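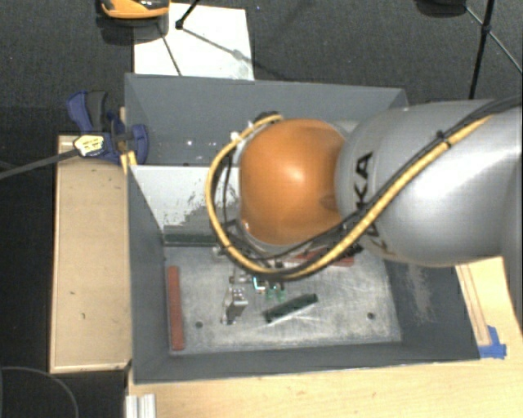

Keeping the short stuff: Hala Benjelloun on eleven years in the parts store at Griment

Interview by Wael Fawzy
Filed under: People, Workshop

Hala Benjelloun was hired at Griment to answer the telephone. The firm makes shop fittings and display stands, and in her first November there the person who looked after the parts store left at short notice. She was asked to cover until the new year. She still has the job.

"I didn't know a flat bar from a square bar," she says. "Mohcine gave me a steel rule and a marker pen and told me to start at the door and work towards the back. It took me until February."

Mohcine Younis was foreman then and is now retired. The system he left her was a simple one. Full lengths went on the rack, anything shorter went in a bin, and most of the bins had no label. People in the workshop knew roughly where things were, and when they were wrong they cut a new piece from a full length and threw the remainder into whichever bin was nearest.

Her first change was to set a minimum. A piece of bar shorter than 180 mm goes for scrap unless someone has put their name on it. Anything longer is kept, sorted by width, and has to be looked through before a new length is cut.

"There was an argument over that," she says. "Essam wanted to keep everything. He'd show me a bit of bar as long as my finger and say it would make a good spacer. And it would, but he already had a tin full of spacers."

Essam Tahiri, who has the bench next to the store, does not dispute this. "I still have the tin," he says. "I used two of them last month."

The bins themselves are a subject she can talk about for some time. She prefers open ones, with no lid and sides low enough to reach over. The store had deep plastic crates when she took over, and she got rid of them in her second year. Small parts sank to the bottom and stayed there, and the corners cracked when the crates were dropped, which was often.

"With metal bins you get noise, that's the drawback," she says. "You tip a handful of bar into one and everyone looks round. But you can drag one along a bench and it doesn't mind."

She likes them painted grey, and she doesn't expect the paint to last. It goes first on the inside of the walls, where the ends of the bars catch it, and on the floor it hardly has a chance. She used to send bins away for repainting and stopped when she saw what it cost. Now a worn one is wiped out, checked for sharp edges and put back on the shelf.

"Scratches tell me it's being used," she says. "The ones that look new are the ones I worry about. Why is there nothing going in and out of that?"

She is firmer about how full a bin should be. Narrow bars lie across each other and lock together, and if there are too many of them people pull at the one they want and get a cut hand. Her rule is that you should be able to see some of the floor of the bin. When you can't, it is time for a second bin or a trip to the scrap skip.

Mixed bins are allowed on the benches but not in the store. A job might need bars of one size and a few other metal parts, and it is easier to have those together in front of you than to walk back and forth. At the end of the job the bin comes back to her and is emptied on to the sorting table.

The table is wooden, and she chose it over a steel one that was on offer from Brolia when they closed their second unit. Metal on metal slides about, she says, and a pale top makes it easier to find a dropped washer. She has sanded it down twice.

Last year she listed the contents of the whole store for the first time. It took three weeks of mornings, from half past seven until the workshop got busy. The list came to 1028 pieces of bar above the minimum length, and 419 of them were the same width, left over from a run of stands for Ouazzani that had been cancelled part of the way through.

"I'd been ordering that width," she says. "I had an order in when I found them. I rang up and stopped it and I was quite embarrassed on the phone."

Most of the 419 have since been used for shelf brackets. The rest are in two bins near the door, where she put them so that people would have to walk past.

The list is kept in a spreadsheet, with a printed copy on a clipboard by the scales. Marwa Bouazza, who joined the store in the spring, does most of the updating. She has asked for the bins to be numbered instead of named. At the moment several are known by old jobs or by people who have left, and one is called "Gunis" for a reason no two people agree on.

"Marwa's right, it should be numbers," Benjelloun says. "I've told her she can start on the bottom shelf and I'll see how I get on with it."

She has one request for anyone who uses the store. If you cut a bar, take the burr off the end before you put the remainder back. There is a file on a string by the door, and it is the fourth one.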